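Drying Fabric Between Boards: A Comparison of Pressing Methods for Hand-Bound Book Covers

Student project report
Kheri Mbwambo and Donnie Lennox
August 15, 2024

Background

Our course asked each pair to pick one step of a craft process and improve it. We chose the covers of hand-bound notebooks. In the spring we made a set of notebooks for the class, and many of the covers warped within days. The boards curled toward the inside, so the books would not lie flat when closed.

A cloth cover is made by gluing fabric to gray board. Glue that contains water makes the fabric and the board swell. As the water leaves, the fabric shrinks and pulls on the board. A paper sheet glued to the inside pulls the other way. If the two pulls are close to equal, the cover stays flat. Pressing does not remove either pull, but it holds the board still while most of the water leaves.

We wanted to find out which way of pressing gave the flattest covers with equipment a student can get cheaply. We called the project Rineo, after the name Kheri had written on the first notebook.

Materials

All covers used the same gray board, cut to the same size with the grain running parallel to the spine. The fabric was plain cotton backed with thin paper. The glue was a white craft glue thinned with a little water. We mixed one jar and used it for every cover, because glue mixed on different days had given us different results in the spring.

We made 22 covers in total. They were split between the methods as evenly as the number allowed.

Methods

The first method was a stack of heavy books. This is what most beginner guides suggest. The covers went between sheets of wax paper and the books went on top.

The second method was a pair of smooth boards held together at the edges with hand clamps. We placed blotting paper on both sides of each cover and changed it after the first hour.

The third method was air drying on a rack with no weight at all. We included it for comparison and did not expect it to do well.

All covers were left overnight in the same room with the windows closed. The next day we laid each one on a sheet of glass and measured the gap under the highest corner with a ruler. We measured again after 4 days.

Results

The air-dried covers were the worst. Most of them had curled before the first measurement, and two had also come loose at the turned-in edges.

The covers pressed under books were flat on the first day but moved later. We think the wax paper kept the water in. When the covers came out they still felt cool, and they finished drying with nothing holding them.

The covers pressed between boards changed the least between the two measurements. Their main fault was uneven pressure.
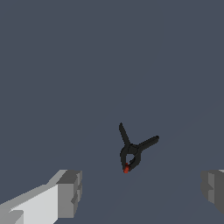 Where the pressure was applied at the corners only, the middle of the cover was not held as well, and on two covers the cloth had small bubbles there. A strip of scrap wood laid across the middle of the top board fixed this on the last covers we pressed.

Problems

The ruler was hard to read for small gaps. Feeler gauges would have been better. We also forgot to write down the room humidity on the first night, so we cannot say whether the weather made a difference.

One cover from the book stack was cut with the grain running the wrong way. It curled more than the rest and we left it out of the comparison.

Recommendations

For the September class we suggest boards with blotting paper, changed at least once, and a strip across the middle. If only books are available, replace the wax paper with blotting paper and leave the covers under the weight for a second night. The inside sheet should be glued on the same day as the cloth.

We would like to repeat the test with a paste made from wheat starch. It contains more water than our glue, so we would expect the blotting paper to need changing more often.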